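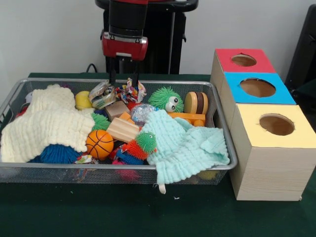 Juguetes en la cesta de malla.

Buscar en este blog
Buscar

Vaciar el trastero antes de mudarse

7 de noviembre
Por Vendula Hrubý

Nos dieron las llaves de la casa de Breltstead en septiembre y todavía no hemos terminado de sacar cosas del piso viejo. Pensaba que lo peor sería la cocina. La cocina se hizo en una tarde. Lo que sigue a medias es el trastero, que tiene dos metros de ancho y donde llevábamos años metiendo todo lo que no queríamos decidir.

Empecé por el fondo, y fue un error. Para llegar al fondo hay que sacar lo de delante, así que el primer día acabé con el pasillo del sótano ocupado y un vecino esperando para pasar con la bicicleta. El segundo día lo hice por baldas, de arriba abajo, sin bajar a la siguiente hasta dejar limpia la anterior. Se avanza menos, pero se puede parar a cualquier hora y cerrar la puerta.

En las baldas altas había sobre todo papeles: facturas de la caldera, manuales de aparatos que ya no tenemos y los apuntes de la academia. Me quedé con las escrituras y con una carpeta de los seguros. Lo demás fue al contenedor azul en cuatro viajes. 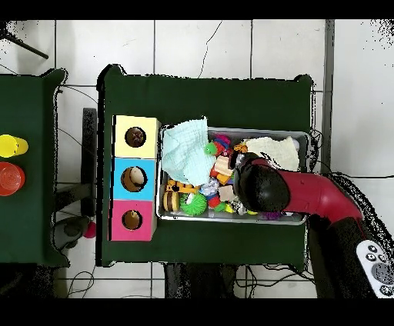 Tiempo de lectura: 3 min

La ropa de cama me costó más. Tenía juegos de sábanas para una cama que vendimos antes de nacer el pequeño. Ayane Sakamoto me aconsejó medir los colchones y apuntar las medidas en un papel, y con el papel delante es fácil: lo que no coincide con ninguna cama de la casa nueva se va. Los edredones los llevé a lavar. Uno volvió con una costura abierta y lo hemos dejado para el coche.

Con los juguetes hicimos otra cosa. Los niños eligieron primero, sin nosotros en la habitación, y luego entramos a revisar. Guardaron bastante menos de lo que yo habría guardado. El mayor no quiso ningún puzle. La pequeña discusión fue por las pelotas, porque en la casa nueva hay patio y los dos las querían todas. Se quedaron con todas.

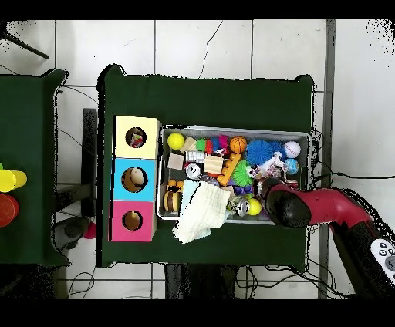 La de béisbol, arriba, cerca de la esquina.

Las cajas las compré en la tienda de Takagi, que está cerca de la estación y las vende por paquetes. Pedí las medianas. Las grandes parecen buena idea hasta que las llenas de libros y hay que bajarlas por la escalera. He usado 21 hasta ahora y calculo que harán falta otras cinco para lo que queda. Las marco en un lateral y en la tapa, con la habitación de destino y una palabra del contenido. Escribir «varios» no sirve de nada; tengo una caja así de la mudanza anterior y no la había abierto hasta esta semana. Había cables, un reloj de cocina y las llaves de un buzón.

Ilango Warrier nos presta la furgoneta los sábados por la mañana. Caben los muebles desmontados si las tablas van de canto y los cajones aparte. El armario del dormitorio no cabe de ninguna forma y se queda en el piso, hablado ya con el casero. 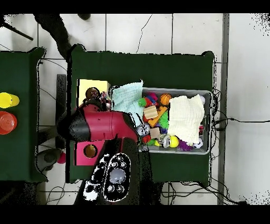 Lo que falta

Quedan las herramientas, las pinturas y las dos estanterías metálicas. Las pinturas hay que llevarlas al punto limpio, que solo abre por la mañana, y la mitad de los botes ni siquiera tienen etiqueta. Las estanterías pesan mucho, pero en Breltstead hay un cuarto bajo la escalera y una de ellas entra justa. La otra se la ofrecí a Haruna Takeda y me tiene que decir algo.

También falta dar de baja el contador de la luz. Llamé dos veces y en las dos me pidieron una lectura que no tenía apuntada. La próxima vez que baje al portal le haré una foto.

Del trastero nuevo no he hablado porque no hay. Mi marido dice que podríamos poner una caseta en el patio. Le he dicho que lo hablamos en primavera.

Contacto | © Vendula Hrubý. Todos los derechos reservados | Volver arriba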